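Robot Rules: How People Work Safely Near a Robot Arm

Rules pages for young readers, number 4
Text: Nerys Howells. Checked by Dennis Whiteley.

A robot arm is a machine with joints, a bit like your shoulder, elbow and wrist. Motors turn the joints. A computer tells the motors how far to turn and how fast.

An arm can't feel sorry if it bumps you. It follows its program. That is why there are rules for the people who build arms and for the people who work next to them.

What is a standard?

A standard is a set of written rules that many people have agreed to use. Standards say how a machine should be made, tested and labelled. Some cover robots in factories. Others cover robots that share a space with people.

A workplace also has its own rules. At the Entwistle workshop these are kept in a folder by the door. Everyone reads them before their first turn with an arm, and signs the front sheet in October each year.

Rule 1: Know where the stop button is

An emergency stop button is usually red and easy to press. It makes the arm stop moving. Before starting, each person at Entwistle points to the button and says "stop is there" out loud.

Rule 2: Know the reach

Reach is the distance from the middle of the base to the furthest point the arm can get to. The small training arm at Entwistle, called Komivell, has a reach of 515 millimetres. Its reach is marked on the table with tape. Heads and faces stay outside the tape when the motors are on.

Rule 3: Go slowly first

A new movement is tried at low speed. For Komivell the limit for a first try is 100 millimetres per second. If the movement is correct, the speed may be raised in small steps.

Rule 4: Watch for pinch points

A pinch point is a place where two parts close together. The joints are pinch points. So is the gripper, the part that holds things. Fingers, sleeves, long hair and necklaces must be kept away from both.

Rule 5: Choose suitable objects

For practice, people use things that are light and not sharp. Toy food is suitable. So are artificial flowers, which can be gripped by their stems.

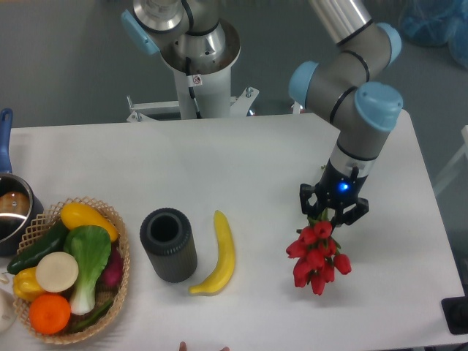

What should you do if a robot arm drops something?

Leave it where it is and tell the adult in charge. The adult stops the arm, checks that it is still, and then picks the object up.

Rule 6: Write it down

Every fault goes in the log book, even a small one. The entry gives the time, the name of the arm and what went wrong. Matilde Henriques reads the log each morning before any arm is switched on.

Words to know

Base: the part that holds the arm in place.
Gripper: the part that holds objects.
Reach: how far the arm can stretch.

Next page: Sensors and Safety Fences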